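Zirnero

Heloísa Trindade came back to Zirnero in October to sell her mother's house. The bus put her down by the chapel at four in the afternoon and she walked up the hill with one bag and the key.

The door stuck, as it always had. Inside, the kitchen smelled of soap and old onions. Her mother's coat was on the hook. She left it there and opened the windows.

Marcelino Medeiros came over from next door before she had found a cup. He was eighty or near it, and he had brought eggs in his hat.

"You're thinner," he said.

"So are you."

"I've got an excuse." He put the eggs on the draining board one at a time. "Raíssa Cordeiro wants the house. Her daughter's getting married. She'll offer you less than it's worth."

"How much less?"

"She'll start low and cry a bit. Let her cry, then ask again."

Heloísa made coffee and they drank it standing up. He told her who had died and who had moved to Godoy. He told her the well had gone bad in the dry summer and then come right again. When he had finished he put his hat back on, with a bit of straw still in it, and went home.

She wrote to Raíssa that evening.

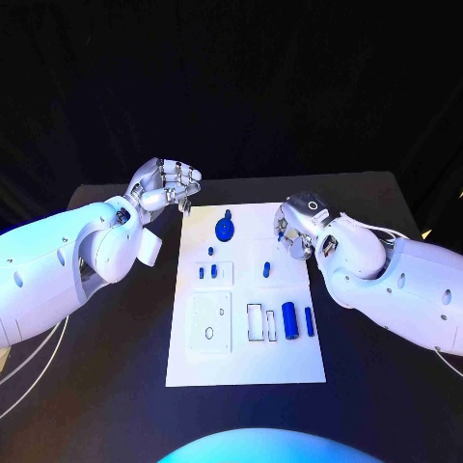
She wrote the letter three times before she was happy with it. In the first she sounded cross and in the second she sounded poor. The last one said that the roof was sound, that the pear trees went with the house, and that she would be there until Sunday.

Raíssa came the next morning with the letter folded in her sleeve. She walked through every room and knocked on the walls. In the back bedroom she stopped at the window.

"Your mother taught me to sew in here," she said. "I sat on that box. She hit me with the tape measure."

"She hit me with it too."

"I've still got it. She gave it to me when my hands got good."

Raíssa named her price. It was low. She didn't cry, and Heloísa, who had been ready for crying, found she had nothing prepared.

"The coat's still on the hook," Heloísa said. "Would you want it?"

"It would fit my girl."

They went down to the kitchen. Heloísa asked for a little more and got half of it. Raíssa tried the coat on herself first, doing up all the buttons, and then sat down in it to eat a boiled egg.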